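Pavithra Rajan makes me wait at the door while she finishes a run. She's got one hand on each of the two leader arms and she's frowning like she's threading a needle, and I've been told not to talk (hard for me!). Then she lets go, says a word I won't print, and puts the kettle on.

"You get worse when someone's watching," she says. "Everyone does. We chuck those ones out."

Her job at Temano, since December, is showing robots how to tidy a desk. She moves her arms, theirs follow, and the whole thing gets recorded. A good day is 300 demos, and she reckons the first 17 are always rubbish.

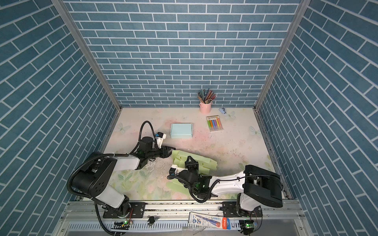 I asked what's hardest to teach and expected her to say pens. Nope, it's foam!

"Foam squashes, so you can't feel when you've got it. I have to go by eye, and I slow right down. Then the robot learns to be slow as well, and Policarpio tells me off." (Policarpio's the training software, I should say. I spent a good 9 minutes thinking he was her boss.)

She let me have a go. It's a bit like using chopsticks in someone else's kitchen, and I favoured my right hand the entire time. My arms ached after 4 tries.

"That'd be in the data too," she said, quite cheerfully. "It'd come out right-handed, same as you."

We finished our tea and she went back in for the arvo session.

Recent posts
Etulska opens its test floor to visitors
What I got wrong about grippers
A morning at Bondon with the packing crew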